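Home | About | Projects | Gallery | Calendar | Contact

Print this page | E-mail this page

Hutbridge Robotics Club: Gripper Project Gallery

Updated July 1, 2024

The Skeltotlow project began in January as a follow-on to the club's line-following cars. Members record pick-and-place tasks by hand with a gripper tool, then use the recordings to train a small arm controller. The working set now holds 1235 usable recordings. Clips that lost tracking were removed before the count.

Project lead is Wubit Negash. Hardware is looked after by Jianhua Zeng, and data checking by Araceli Gallegos and Ebise Gidey.

1. Cube task, tool view

Recording station at the white tables, with the small red object on the far one. The black V-shaped pad in the foreground has a mesh-like inner surface, and the printed black and white markings show through the gap below it. The member at left is wearing the head-mounted unit.
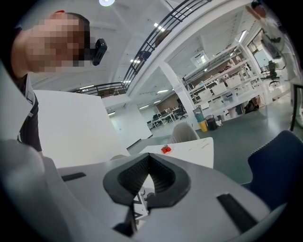 Bins and boxes of parts are kept on the long white shelving at the back. Return equipment to the shelf it came from and log it on the sign-out sheet.

2. Notes on the pads

Two pad designs were compared, both to drawings by Mihret Mersha. The first was a flat pad in the same grey as the housing. It let smooth objects rotate during the lift, and the colour gave poor contrast when we reviewed the footage. The V-shaped pad centres an object as the fingers close and tolerates a few millimetres of error in the approach. Print it with the mesh side up and no supports.

3. Recording procedure

Set the object down, start the recording, and hold the tool still for two seconds. Approach at a steady speed. Close fully, lift, place, open, and hold still again before stopping. Discard the clip if a finger leaves the trigger during the lift. New members complete 19 practice clips before their recordings go into the set.

4. Still to do

The Asfaw test bench needs a new power supply and a longer signal cable. The Folard script rejects clips with a missing start marker but does not yet report which ones. Ebise has the current version and will take corrections by e-mail.

Back to Gallery | Next: Line Followers | Top of page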